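3. Oiling your Orent worktop for the first time

Right, you've got the worktop out of its box and it's had a night to settle in the room. Now for the bit I enjoy most!

Before you start, open a window and put on some old clothes, as Matport oil doesn't wash out of anything (I've lost two good shirts to it).

1. Sand the top lightly with 80 grit, always along the grain. Go over it again with 300.
2. Vacuum up the dust, then wipe with a barely damp cloth and leave it for 20 minutes.
3. Stir the oil – don't shake it, or you'll be chasing bubbles all afternoon.
4. Pour a small puddle in the middle and spread it with a lint-free cloth.

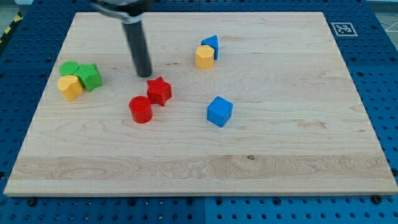 Fig. 5. Pale maple, with wavy grain and a few darker streaks.

5. Wait until the surface looks patchy, then wipe off everything that's left. Be fussy about the corners, where it pools and goes sticky.
6. Leave it overnight and do a second coat the same way.

Note: one tin does up to 70 worktops' worth of touch-ups, but only one full first coat, so buy two if you're doing an island as well.

Caution: oily cloths can catch fire on their own. Lay them flat outdoors to dry, and never leave them scrunched up in a bin.

Keep hot pans and wet glasses off the top for the first week. For sink cut-outs, go to section 4.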